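3.2 Collecting the demonstrations

All examples were gathered on the two-arm bench, same one as in the pilot. Episodes are short. An operator drives both arms by hand controllers, the recorder saves joint positions, gripper openings and the camera streams, and the operator marks the episode good or bad straight after. No scripted motion anywhere. We tried scripts in the pilot and the policy learned the script's pauses.

The task family is called Lilteo: move goods between containers, either arm allowed, handovers allowed but not asked for. Containers are shallow trays or deeper bins. Goods are ordinary shop items, mostly jars, bottles and small packets. Start layouts are drawn by the Trekik scheduler, which prints a card with the container positions and the item list. The operator sets the table to match the card, more or less. Exact placement is not enforced, and a few centimetres of slop turned out to be useful variety.

In total we kept 2792 episodes out of 3727 recorded. Most of the rejected ones are dropped items or a late start of the recorder. The rest are operator changed their mind half way, which we keep in a seperate folder for later work on recovery. Six operators, all trained for one afternoon by Séverine Ferrand, who also wrote the marking rules (Appendix B).

One view is taken from the operator's side, at chest height, alongside the fixed cameras. Figure 4 is from that view. Tall dark items standing close together, as in the red tray, are the layouts where operators slowed down most.

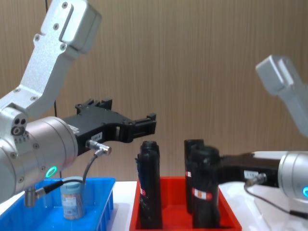
Figure 4. Two-arm bench during a Lilteo episode, chest-height view. Right gripper beside the black items in the red tray, left gripper open above it; blue bin with one jar at lower left.

Crowded trays matter for two reasons. First, both grippers want the same space, and operators differ in who goes first. Some always clear the near side with one arm and park the other. Others work with both and wait when it gets tight. We did not pick a house style. Second, black goods against black fingers are hard for the image encoder, contact is easy to miss. Gripper opening helps here, so it is fed in at every step, not only at grasp events.

Labels are light. Each episode has a task card, a good/bad mark and one line of free text from the operator. A subset of 694 also has hand-marked grasp and release times, done in the Grera viewer. Two people marked each of these, disagreements settled by a third. Slow work. We would not do it for the full set again.

Known gaps. Soft packets are under-represented. Left-first episodes are fewer than right-first ones, operators' habit, and the scheduler did not correct for it untill June. The Hashmi baseline in Section 4 is trained on the same kept episodes but without the chest-height view, so the comparison there is not quite like for like, see the ablation in 4.3.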